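Oil or varnish for a pine desk top?

stirwood35
Tuesday, February 8, 2022
Building a desk for my daughter's room. Glued-up pine top, sanded, nothing on it yet. I was going to use hardwax oil but my brother-in-law says varnish. She does homework and paints on it.

grisetti
Varnish. Pine dents either way, but paint water won't soak in. Two coats, sand lightly in between. 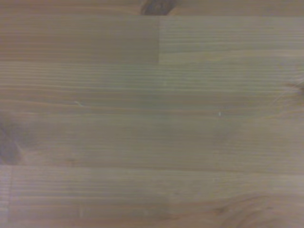
Bare softwood, several knots, one near a seam

meron511
Disagree. Oil can be patched in an afternoon — varnish has to be sanded back. Ours has been oiled every October and looks fine.

grisetti
Every October is the problem. Most people skip it.

stirwood35
I would skip it. Does the knot need shellac first?

meron511
Under varnish, yes.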